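How to Record a Snack-Sorting Task with Hand-Held Grippers

Posted by Syafiqah Manurung, Palby Robotics Club

43 shares | 6 comments

These are the steps we use at Palby for recording pick-and-place demonstrations with wrapped snacks. The task is simple to describe. An item starts in one container, you pick it up with the gripper, and you release it in another. The recordings are used to train the arm we enter in the household objects round at Staltemmont. New members usually get this task first, and by the end of one Thursday session they can normally run it without help.

You will need two hand-held grippers, a table you can reach from one side, a container with low walls, a flat tray or shallow cardboard box, and a mixed lot of wrapped candies and snacks. You also need a laptop with Cirititz, the club's recording program, already installed. If you don't have the current version, get it from the club drive before you come. The download is slow on the room network.

Choosing the objects

Buy mixed assortments if you can. A bag of identical candies is easy to handle but the model learns very little from it. We want soft packets, hard candies with twisted ends, flat wrappers, and a few larger bags that don't fit between the fingers the long way.

Leave everything in its wrapper. Don't use anything that has been opened, and don't tape items shut. Tape changes how the pads grip, and then your takes don't match anyone else's. 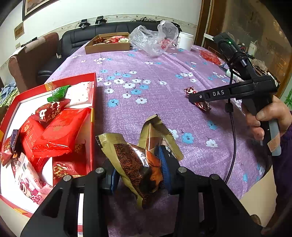
Light bags give new operators the most trouble. The film slides over whatever is inside, so the fingers can close on a bag and hold nothing except a fold of plastic. Come in low, where the contents are, and close slowly until both pads are pressing on something solid. A bag can be held well enough and still turn, like the gold-edged one between the blue pads here, which is twisted with its upper flap pointing back toward the table. That's an acceptable grip for this task. We don't score orientation, only whether the item gets to the right container and is let go cleanly. What you should not do is put the bag down and pick it up again to make it look neater, because the second pick gets recorded too and the take ends up with two grasps in it.

Setting up the table

1. Put the table where you can stand with both elbows free. If you have to lean over the back of a chair to reach the far container, move the chair.

2. Lay out the containers. The source goes in front, close to the operator. The destination goes farther back or to one side. Leave a clear strip of table between them at least as wide as an open gripper.

3. Leave the tablecloth on if there is one. Patterned cloths are good for us. The camera tracking needs texture, and a plain white table gives it very little to hold on to. If the cloth slides, clip it on the side away from the operator.

4. Put the extra items on the table too. They don't have to be tidy. A few loose wrappers and a bag or jar in the background make the recordings more useful, as long as they aren't in the clear strip.

5. Turn on the ceiling light and leave it on for the whole session. If there's a window, close the curtain or accept the daylight, but don't switch halfway. In June we had one evening where the first takes were in sunlight and the last ones were under a lamp, and the two groups had to be processed separately.

Cables

Run each cable off the table on the same side as the hand that holds that gripper. Give it enough slack to reach the farthest point you'll work at, then check by actually moving the gripper there before you record. A cable that goes tight will pull your wrist around just as you are closing the fingers, and it's very hard to see in the playback what went wrong.

Don't let the loop hang across the source container. It picks up small wrappers and drags them along.

Checking the grippers

Do this every session, even if the last group says they just did it.

1. Look at the screws at the finger joints. If one has worked loose, tighten it with the small driver in the lid pocket. Snug is enough.

2. Look at the ribbed pads. Wipe off any sugar or dust with a damp cloth and let them dry. A pad that has started to peel at a corner should be replaced — don't glue it.

3. Open and close each gripper fully and watch the opening value in Cirititz. It should move smoothly and return to the same number when closed. If it jumps, unplug the gripper, plug it in again and repeat.

4. Check that the camera view on the laptop is sharp and that you can see both fingertips. If you can see only one, the camera mount has been bumped.

Calibration takes 9 minutes for the pair. Start it before you lay out the snacks and it will be finished by the time you need it. Don't touch the grippers while it runs.

Recording a take

1. Hold the gripper over the middle of the clear strip with the fingers open. This is the start position for every take.

2. Say "start" to your partner at the laptop. Wait for "go."

3. Move over the source container and choose an item. Choose before you go down. Hovering and changing your mind makes a long, wandering take.

4. Lower the gripper with the fingers wide open, then close.

5. Lift straight up until the item is above the container wall. Then go across.

6. Lower the item until it is nearly touching the tray, then open. Dropping from height is the most common reason a take gets thrown out.

7. Return to the start position with the fingers open and say "stop."

Your speed should be a little slower than you would move with your bare hand. If your partner can't tell from the laptop view which item you took, you're going too fast.
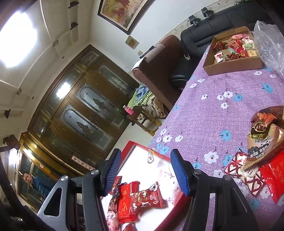
Fingers wide open over the red tray, with the cardboard box on the table to the right.

Approach angles

A box with straight sides limits how you can come in. Items in the middle can be picked from nearly any direction. Items against the wall need one finger between the packet and the side, so turn your wrist until the fingers line up with the wall and slide the outer one down first. If the gap is too small for the finger, pick something else and come back when there is more room.

Vary your approach on the middle items. Take some from the left and some from the right. New operators find one comfortable angle and use it for everything, and then the arm can only do that angle too.

Tilting the gripper is fine. The camera will tilt with it and you'll get a lot of wall and ceiling in the view. The tracking copes with that as long as the motion is smooth. Quick flicks of the wrist are a problem and usually show up as a gap in the path plot.

Using both grippers

Start with one. When you have a clean set with the right hand, add the left for large items. One gripper holds the bag by its lower corner and the other takes the opposite side. Lift together and keep the distance between the two constant. Large flat bags are best for practice because you can see at once when one side gets ahead of the other.

With two grippers running, the person at the laptop must not reach over the table. If something falls on the floor, finish or cancel the take, then pick it up.

How many takes

A full set is 200 takes. Two people swapping every 25 or so will get through it in an afternoon with breaks. Don't try to do the whole set alone. Hands get tired, the grip becomes sloppy, and the last part of the set usually has to be done over.

Refill the source container when it is down to the last few items. Tip everything back in and stir it by hand. Don't arrange it.

Which takes to keep

Keep a take if one item was moved and released in the right place, even if the path was a little ugly. Keep it if the item slipped and you caught it without opening the fingers.

Delete it if:

- two items came up together
- the item was dropped outside the tray
- someone's hand came between the camera and the fingers
- the container moved more than a finger's width
- the recording started late and the pick is already under way

Mark near misses with the tag "slip" and leave them in. The Tambunan group, who train the model, ask for these separately and would like more of them.

Naming and saving

Use the object type, the hand and your initials, in that order, for example softbag_right_SM. Cirititz adds the take number. Save to the laptop first and copy to the club drive after the session, not during. Copying while recording makes the video skip.

When you're finished, coil the cables loosely and put the grippers in the case with the fingers closed. The snacks go back in the marked bin. Crushed ones can be eaten, but check for pad dust first.

6 comments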